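Nutdale handling project: progress report to Grista
Prepared by Yufang Kang, Nostent
January 3, 2023
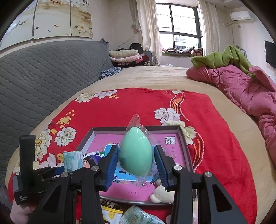 Summary

We are behind on collection and on schedule with everything else. The delay comes from a fault in the hand-held grippers, which sent wrong jaw width readings into the recordings. The fault has been found and both units have been repaired. Nobody was hurt. We are asking for the delivery date of the second batch to be moved to April. We are not asking for more money.

What went wrong

The jaw width is worked out from the angle of the linkage. On both units the screw that clamps the sensor magnet had worked loose inside the housing. With the magnet slipping, the software reported the jaws as wider than they were. On hard objects this hardly showed, as the operator stops squeezing when the object stops giving. On soft and wrapped items, such as make-up sponges in film and small plush toys, the recorded width was wrong for most of the grasp.

The software did not raise a warning. It checks that a reading is present and within range, and the bad readings passed both tests.

How it came to light

Meireles, who train the arm at their own site, played back a set of our recordings and the arm dropped soft items again and again. On one run it closed too late and pushed a carton off the bench on to the floor inside the guard. The guard was shut and the stop button worked. They sent us the logs the same afternoon and we stopped collecting until we had an answer.

I should have caught this sooner. Our operators had mentioned that one gripper felt slack, and I put it down to wear on the pads. New pads were fitted and the complaint was closed without anyone checking the sensor.

Effect on the work

Of the 1,000 recordings planned for this batch, 61 have been thrown out because the width cannot be recovered. A further 40 were repaired by measuring the jaw opening from the video, and Meireles have accepted them. The remaining recordings made before the fault have been checked and stand. Work in homes was paused and one household had to be rebooked.

What we have done

Both grippers were stripped, the magnets refitted with thread lock, and a paint mark put across each screw head in the housing so that movement shows. Operators now close the jaws on a 2 cm gauge block at the start and end of every session, and a session that fails either check is held back. Comments about how a gripper feels go into the fault log and stay open until I sign them off.

Still open

The paint marks have not moved so far, but the grippers have had only light use since the repair. We would like a keyed magnet holder in place of the clamp. The drawing is done and the workshop in Nutdale has it. The software check for slipping readings is half written. It finds the fault in the old files but also flags some good ones, so it is not in use yet.

Decision needed from Grista

Please confirm the April date for the second batch, and whether you want the rejected recordings kept or deleted. We would prefer to keep them for testing the new check.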